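3.2 Shift length and reported sleep

The survey was sent to day and night staff at the Dusell and Tehrani sites in January. We received 349 completed forms, of which 182 came from people who had worked at least one night shift in the previous month. Forms with no answer to the sleep questions were left out before this stage and are not part of either figure.

Night staff reported shorter sleep than day staff on working days. The gap was smaller on rest days, when most night workers went back to sleeping in the dark hours. Halliday found the same pattern in an earlier survey of bakery workers, although his shifts were shorter and started later in the evening. Travel time made little difference at Dusell. At Tehrani, where the last bus leaves before the late shift ends, people who drove home slept longer than those who waited for a lift.

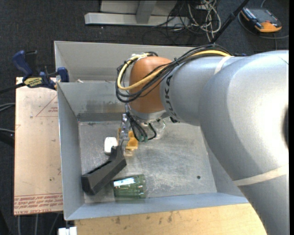 Page last changed: Mar 27, 2020
Figure 2. KUKA arm over an open metal bin.

We also asked about naps. Thirteen people said they napped during a break on most nights, and all of them worked at Tehrani, which has a rest room with reclining chairs. Staff at Dusell have a canteen only. The group is too small to test on its own, so naps were added to total sleep in Table 4 and are not shown separately.

Several people wrote in the margin that noise at home mattered more to them than the hours they worked. The form had no question on noise. Children, neighbours and deliveries came up most often, and two people mentioned building work in their street. We have kept these remarks for the discussion in Section 5.

Answers on caffeine were harder to use. The form asked for cups per shift but did not give a cup size, and some people wrote in cans or flasks. We therefore grouped the answers as none, some or a lot, and used the groups only as a background measure.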